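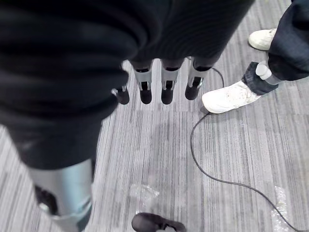 Gesska 3 原文研读软件评测：对齐数据可靠，中文排版和笔记导出仍是短板

Gesska 是 Rovmont 出品的圣经原文研读软件，第 3 版今年七月上线，主要变化是加入了完整的中文界面，以及和合本与希伯来文、希腊文底本的逐词对齐。本文评测的是桌面版基础套装，外加单独购买的 Reritz 希伯来文词典模块。我用它准备了一整季的路得记查经，另外抽查了诗篇、约珥书、玛拉基书和约翰福音的部分章节。手机版只装来测了同步，不在评分之内。

评测者背景：教会成人主日学带领人，神学院读过两年希伯来文，希腊文水平限于借助工具阅读。日常工具是 Olvera，用了多年，文中的对比都以它为参照。软件和词典都是自费购买。

一、安装与授权

安装包不大，语料在首次启动时按需下载。基础套装包括希伯来文底本、希腊文新约底本、七十士译本、和合本、两种英文译本，以及一套简明词典。全部选中后下载用了 24 分钟，中途断过一次网，重连后从断点继续，没有重头来过。

授权采用买断制，一个账号可以同时激活 3 台设备。换机时须先在旧机上手动注销；如果旧机已经坏了，只能写邮件请客服释放名额。我有意试了一次，第二天收到处理结果，邮件是英文的。对年纪较大的用户来说，这一步最好有人代办。

离线可用性合格。断网后，除在线课程视频外，正文、词典、检索、笔记均正常。Olvera 在离线状态下会禁用形态检索，Gesska 没有这个限制。经常在没有信号的营地带退修会的人可以留意这一项。

二、章节编号映射

我评测这类软件，第一项总是看编号映射。希伯来文圣经与中文译本的章节划分有多处不一致，映射表一旦出错，后面的逐词对齐全部作废，而且错误往往不容易被察觉。

测试点如下。

诗篇标题。希伯来文本在许多诗篇中把标题计为第一节，中文译本不计。诗篇第五十一篇的标题较长，希伯来文占两节，因此中文的第一节对应希伯来文的第三节。Gesska 映射正确，并在并排视图中把标题作为独立的一行显示，两种编号同时列出，灰色小字为底本编号。

约珥书。中文二章二十八至三十二节在希伯来文本中是三章一至五节，中文第三章则是希伯来文的第四章。映射正确。

玛拉基书。中文第四章在希伯来文本中是第三章的末尾。映射正确，检索结果也按中文编号返回，可在设置里改为底本编号。

七十士译本诗篇。第九、十篇在希腊文本中合为一篇，此后大部分篇目的编号与希伯来文相差一，到第一百四十七篇又因拆分而重新对上。Gesska 的并排视图处理无误，但脚注里的交叉引用没有跟着转换。例如在希腊文诗篇窗格中点击脚注里的篇号，软件按希伯来文编号跳转，结果落在相邻的一篇。我在抽查中反复遇到这个问题，可以确定不是个别数据录入错误，应当是跳转函数没有读取当前窗格的编号体系。已提交反馈。

总的来说，映射表本身没有查出错误，错的是调用它的一个环节。

三、逐词对齐

和合本的逐词对齐是第 3 版的主打功能。点击中文词语，底本中对应的词会高亮，反向亦然。

中文与希伯来文的对齐有天然的困难：希伯来文的连接词、冠词、介词和代词后缀常常附着在同一个书写单位上，中文则要么拆成几个词，要么省去不译。Gesska 的做法是把底本切到词素一级再对齐，未译出的词素标为空心圆点，译者补足的词语标为虚线下划线。和合本中原来以小点标示的补足词，和软件的虚线基本吻合，少数地方不一致，点开可以看到编辑说明。

以路得记为例，我逐节核对了希伯来文名词 hesed 的三处出现。

一章八节，和合本作“愿耶和华恩待你们”。原文是动词“行”加名词 hesed，中文合译为“恩待”一词。软件把“恩待”同时对齐到两个原文词，并以连线标出多对一关系，处理得当。

二章二十节，“因为他不断地恩待活人死人”。原文直译为“他没有离弃他的恩慈”，中文把否定结构转成了肯定的“不断地恩待”。软件把“不断地”对齐到否定词与动词“离弃”，把“恩待”对齐到名词。这种切法可以接受，但未附说明，没有学过希伯来文的用户看到“不断地”对应“离弃”，多半会以为数据有误。此处应当有一条注。同一句还有一个长期的解释问题：句中的关系词以耶和华还是以波阿斯为先行词，各家看法不一。软件的句法层默认选了耶和华，备选分析藏在右键菜单的第二层。我认为有争议的句法判断应该在主视图里有标记，哪怕只是一个问号。

三章十节，“你末后的恩比先前更大”。对齐正常。

新约部分我看了约翰福音第三章。三节与七节的“重生”，希腊文副词 anōthen 兼有“从上面”和“重新”两个意思，中文两字对齐到一个动词和一个副词，词典窗口把两个义项都列出，并链接到同章三十一节“从天上来的”。这个链接很有用，三十一节用的是同一个副词，只读中文看不出来。

四、校勘信息

马所拉文本中的“写型”与“读型”，基础套装有收，但显示方式需要调整。默认设置只显示读型，写型要把鼠标悬停在词上才出现。我建议安装后立即改为两者并列。

路得记第三章适合做测试：五节和十七节各有一处“有读无写”，即诵读时补出“对我”一词，而书写文本中没有辅音；十二节则有一处“有写无读”。Gesska 三处全部标出，“有读无写”的词以方括号显示元音，辅音位置留空，与印刷本的惯例一致。Olvera 漏标十二节，这个问题我在几年前就向他们反映过。

七十士译本与希伯来文的差异没有单独的校勘栏，只能靠并排阅读自己找。若要系统地做文本比较，基础套装不够用。

五、检索

检索分三种：中文字词、原文词条、形态与句法。

中文检索支持简繁互查，输入“慈爱”可以同时命中繁体文本，专有名词有别名表。问题在于分词。检索“恩”字时，软件默认按词匹配，“恩待”“恩典”“施恩”都不会出现，须在选项里切换为按字匹配，而这个选项每次重启都会复位。对中文用户而言，按字匹配才应当是默认值。

原文词条检索沿用斯特朗编号，另有一套自编的词条编号作为补充。斯特朗编号的老问题是同形词归并。H2617 下面除了常见的“慈爱、恩慈”，还包含一个意思完全相反的同形词，见于利未记二十章十七节和箴言十四章三十四节，后一处和合本译作“羞辱”。只按斯特朗编号检索，这两节会混在结果里。Gesska 的自编编号把两个词分开了，检索结果页顶部也有提示。做词义研究的人应当一律使用自编编号。

形态检索的查询界面是积木式的，把词性、词干、人称等条件拖到一起即可，不必记语法代码。查询可以保存，也可以导出成文本发给别人。速度方面，在全部旧约范围内查一个词根加词干条件，结果即时出现；加上句法距离条件之后，我最慢的一次查询用了 3 秒。结果超过 200 条时自动分页，不能改为连续滚动，翻页之后原先勾选的条目会丢失。第二点是缺陷，整理词语用例时很容易白做一遍。

六、Reritz 词典模块

Reritz 是第三方词典，中文版由英文版编译而来，单独售价 600 元，比 Gesska 基础套装本身还贵。

优点有两项。第一，义项按语法结构排列，例如 hesed 条目把“与动词‘行’连用”“与‘信实’并列”“复数”分开讨论，每类之下列出全部经文。第二，同源语言的资料克制，只在有助于判断词义时引用，没有常见的词源堆砌。

缺点也有两项。其一是译名不统一，同一个语法术语在不同条目里有两种译法，“附属形”与“附着形”混用，检索时必须两个都试。其二是中文版条目内的经文引用沿用英文版章节编号。中文译本与英文译本编号大体相同，影响不大，但点击跳转时软件弹出编号确认框，每次都要按一下，无法设为不再提醒。

对于没有学过希伯来文的用户，基础套装的简明词典已经够用，不建议购买 Reritz。手边已有大型纸本词典的用户也没有必要。适合购买的是介于两者之间、需要快速查全用例的人。

七、附带课程

基础套装附送一套视频课程，题为《怎样查考一个词》，主讲人是 Saoirse Kavanagh，英语授课，配中文字幕。课程分 24 讲，每讲不长，以演示软件操作为主，中间穿插方法论。

内容比我预期的扎实。第五讲专讲词源谬误，用几个讲台上常见的例子说明，一个词的来历不能决定它在某一节经文里的意思。第九讲讲“全义转移”，也就是把词典里的所有义项一次性塞进一处经文。有对齐工具的人最容易犯这两种错误，课程把它们放在检索教学之前，顺序是对的。

中文字幕的质量参差。前半部分显然有人校订，后半部分出现了把“分词”（语法上的 participle）与“分词”（切分词语）混为一谈的译法，第十七讲有一整段因此无法看懂，要对照英语原声。希伯来文词在字幕中一律转写，未附原文字母，也不提供字幕文稿下载。

课程的神学立场偏保守，但谈方法多，谈结论少。涉及创造记载的“日”字时，Kavanagh 只演示如何收集 yom 一词带序数的用例，列出几种读法各自依据的语法理由，没有替学员下判断。我自己在这个问题上有立场，不过作为方法课，这样讲是恰当的。

八、中文排版

界面翻译完整，没有遇到残留的英文菜单。正文排版则有以下问题。

标点悬挂处理缺失，行首会出现逗号和句号，窄窗格中尤其多。和合本“神”版前面应有的空格，在有的窗格里显示，在有的窗格里被吞掉，导致同一节经文在两个窗格中换行位置不同。专名号默认关闭，开启后下划线与对齐功能的虚线重叠，无法分辨。竖排不支持。

希伯来文的显示没有问题，元音与诵读符号位置准确，可以分别开关。中文与希伯来文混排在同一行时，光标移动方向偶有错乱，写笔记时需要习惯。

字号可以逐窗格调整。投影时有单独的讲台模式，背景与字体颜色可选，一键隐藏所有工具栏。我在课室的旧投影机上试过，后排能看清元音符号。

九、笔记与导出

笔记可以挂在词、节、段三个层级上，支持标签。挂在词上的笔记以底本词为锚点，换译本之后仍然在原位，设计合理。

导出是全套软件最弱的部分。可选格式只有纯文本和一种通用文档格式。导出为文档时，希伯来文的字体信息丢失，在另一台没有装相应字体的电脑上打开，诵读符号全部错位。脚注变成正文末尾的括号。对齐连线和高亮颜色不能导出。我每周发给组员的讲义，最后仍然是把经文一段一段粘贴到文字处理软件里重做。Olvera 的导出也不理想，但至少能保留脚注和颜色。

同步方面，桌面与手机之间的笔记在联网后自动合并。若两边都改过同一条，软件保留两个版本并加上时间，由用户自行取舍，没有发生覆盖。

十、与 Olvera 的取舍

已经在用 Olvera 的人，若主要需求是查英文注释书和写讲章，不必更换，Gesska 的中文注释书库目前很小，英文书也远不及 Olvera 齐全。若主要需求是从中文进入原文，Gesska 明显更合适。Olvera 的中文对齐只做到斯特朗编号一级，一个编号对一个中文短语，词素层面的信息看不到。

两者的笔记互不兼容。Gesska 提供导入工具，我试着导入了自己在 Olvera 里的路得记笔记，节一级的笔记全部过来，词一级的笔记降为节一级，标签丢失。

评分（满分十分）

编号映射：9。扣分在脚注跳转。
逐词对齐：9。
校勘信息：7。
检索：8。
词典（基础套装）：7。
Reritz 模块：7，按售价计为 6。
附带课程：8，只看字幕为 6。
中文排版：5。
笔记与导出：4。

适用对象：有一定原文基础的主日学教师、神学生，以及愿意花时间看完附带课程的小组带领人。只想查经文出处和做简单对照的读者，用免费工具即可。

补充：本文发出前收到 Rovmont 对反馈的回复，确认脚注跳转的问题会在下一个小版本中修正，按字匹配选项重启复位也已列入待办，导出功能没有给出时间。分页后勾选丢失一项，对方请我补交操作步骤，已经补交，收到修正后再更新检索一项的评分。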